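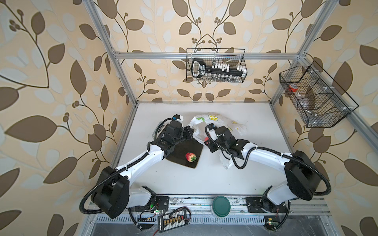
By the Nallero kitchen team – July

Search this site Go

About us

Nallero is a small prep kitchen and cookery school, started by 2 of us in a rented unit behind Gwilliam Yard. Fruit mostly. Strawberries, lemons, whatever the market has that morning.

One board, one berry to begin with – hull it, halve it, then on to the next. Beginers welcome. Classes are 22 places, five weeks, aprons provided.

Leafy wallpaper, white worktop, that's our style and we're keeping it. Bring a bag for leftovers.

We've run 311 classes so far. Bookings open at 9am, ring or pop in, adress is on the contact page.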